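Keeping a Small Workshop in Order: Bench, Blades and Finishes

Notes by Eilidh Haldane, revised in August

The following applies to a single-bench shop in a garage or basement. Adjust quantities to suit.

Bench surface

Scrape dried glue with a card scraper held nearly flat. Do not sand it off. Sanding heats the glue and pushes it into the grain, and the next coat of oil will show every spot. After scraping, wipe with a damp rag, let the top dry overnight, and apply one thin coat of boiled linseed oil. Lay the oily rag out flat on concrete, outdoors, until stiff. A balled-up rag can catch fire on its own.

Check the top for flatness twice a year with a straightedge laid corner to corner. My top is 748 mm deep and moves most across that dimension between winter and summer. Plane only after the heating season has ended.

Chisels and plane irons

A 400 grit stone is enough to remove a small nick. Go finer for the working edge, then strop. The usual mistake is too much time on the coarse stone.

Flatten the stone before it needs it. Draw a pencil grid on the face, rub it against a flat plate, and stop when the grid is gone. Rinse both. Slurry left on the plate sets hard and scratches the next stone.

For storage, wipe the steel with camellia oil or plain mineral oil. A chisel roll is fine for carrying but holds moisture; I keep mine in an open rack and use the roll only for travel. The Frerichs rack I had before this one had slots too narrow for a mortise chisel, so measure the widest handle first.

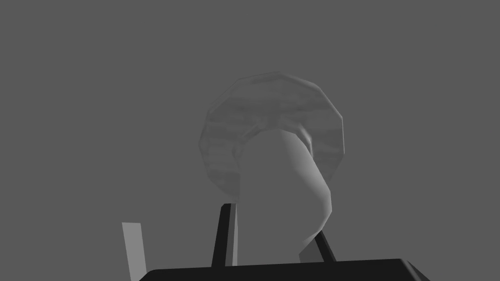
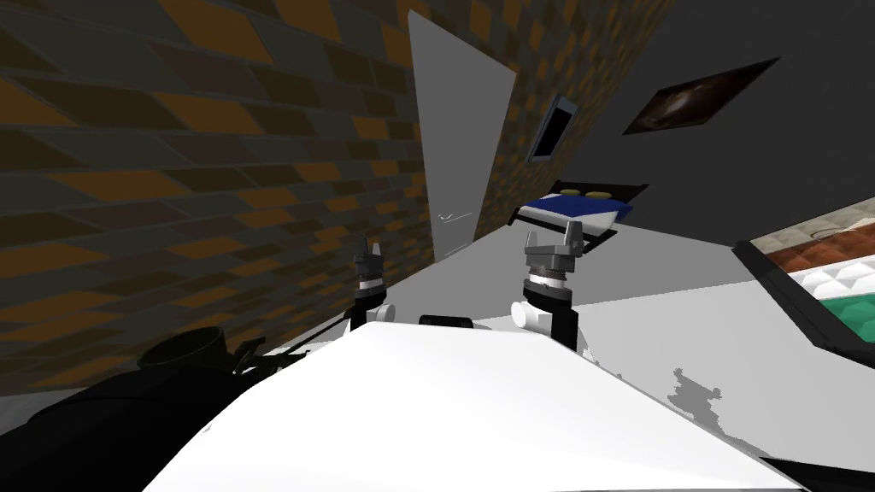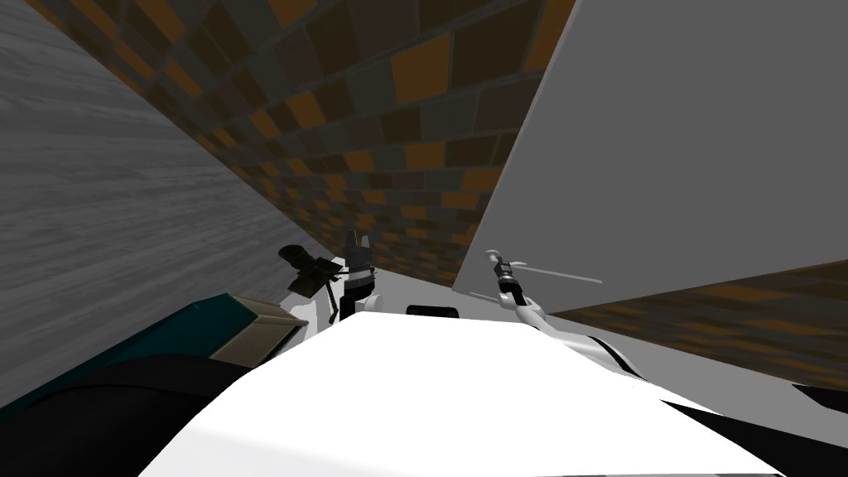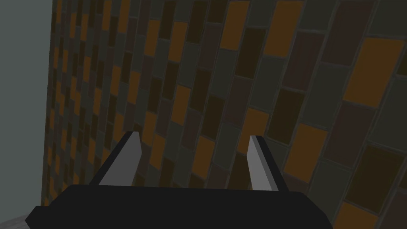
Screws and small hardware

Sort by diameter first, length second. Drive type can be mixed within a bin if the bin is shallow enough to see into. Label the front of the bin and not the lid, as lids get swapped.

Shallow drawers work better than jars for anything under two inches. The Dikard cabinet in my shop has 5 drawers, and the bottom one is left for odd pieces. When it is full, empty it onto a tray and put back only what has a match.

Brass screws: cut the thread first with a steel screw of the same size, back it out, then drive the brass one by hand. Wax helps. Soap does not, over time – it draws moisture and corrodes the shank.

Glue and finish

Write the opening date on the bottle. Yellow glue that has gone stringy should be thrown out even if it still spreads. Do not thin it to save it. Glue that has frozen may recover, but test it on scrap and break the joint the next day. The wood should fail before the glue line does.

Store part-used varnish in the smallest container that will hold it. Air in the can is what skins it over. Strain before use through a paper cone or an old nylon stocking. Stir, do not shake.

Shellac flakes keep well in a cool, dark cupboard. Mixed shellac does not. Put a few drops on glass and leave it for an hour; if a fingernail still marks it, mix a new batch. I use a 2 lb cut for most work and thin it for the first coat.

Dust

Empty the vacuum before the filter clogs. Tap the pleats against the inside of a trash can, wearing a mask. My Tarkar vacuum loses noticeable suction at half full, and other canister types I have used behave much the same way.

Sweep in the morning, before starting work. Fine dust has settled by then and stays down if the broom is moved slowly. Any finishing should wait until the floor has been done and the air has cleared again.

Clamps

Wax the bars. Scrape the pads. If a clamp head slips under load, clean the bar with mineral spirits and roughen the contact side lightly with a file – one or two strokes are enough. Old Histcombe clamps have a coarser screw and need grease at the swivel, or the foot will turn with the handle and walk the joint out of line.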